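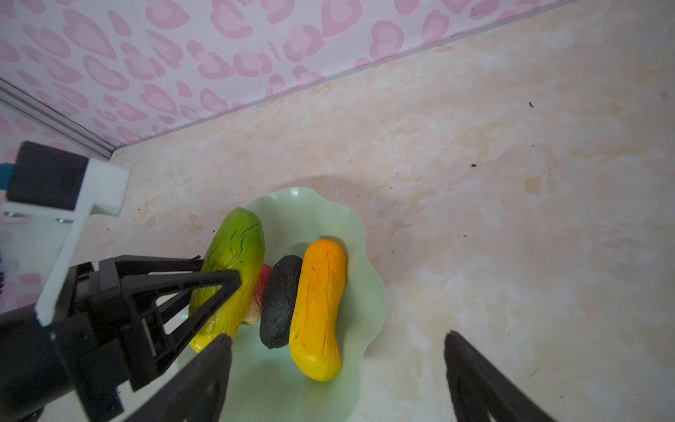 One of the first sites to fit the Presura asked why the planning pages come before the wiring pages, and whether they could be skipped if the arm was already on order. They can't. Most of the money that gets spent twice is spent on items chosen before this section has been read.

2. Planning and budgeting for your Presura cell

2.1 Before you order

1. Decide what the arm will pick up. Write a list of the objects, with the weight and widest point of each. Toy food, plates and other light household items are suitable for a first cell.

2. Measure the work surface. Allow at least 300 mm of clear space behind the furthest object, so that the fingers can open fully near the back wall.

3. Check the supply. The controller needs its own socket. Do not plan on an extension lead.

4. Choose the gripper fingers. The standard set is included in the price. Soft tips are ordered separately from Henovora and take about 15 working days to arrive.

Note: Finger tips are treated as wearing parts and are not covered by the guarantee. Put one spare set in the first order.

2.2 Setting the budget

1. Enter the arm, controller and gripper as a single line. They are sold together and the price cannot be split.

2. Enter the frame and table separately. The Flillska frame is supplied flat and needs two people to put up. If you already have an aluminium frame, check the bolt spacing against the drawing in section 9 before you leave this line blank.

3. Add the wrist camera and its cable. Order the long cable if the controller will stand under the table -- the short one will reach but pulls tight when the wrist turns.

4. Add practice objects. These cost little, but buy them in one go. Toy sets change from batch to batch, and a replacement may differ in size or finish.

5. Add the yearly service. Sites on the Du plan pay for this monthly and should enter 0 here.

Caution: Do not save money by leaving out the emergency stop. The controller will not start without one connected.

2.3 Delivery and storage

The arm and controller arrive in one crate weighing 29 kg. Lift it with two people and keep it upright. If the cell will not be put up straight away, store the crate indoors and leave the seals on. The guarantee runs from the day the seals are broken.

Check the contents against the packing list before signing. Missing parts reported later are charged at the spares price.

When the table and frame are in place, go on to section 3, Fixing the base plate.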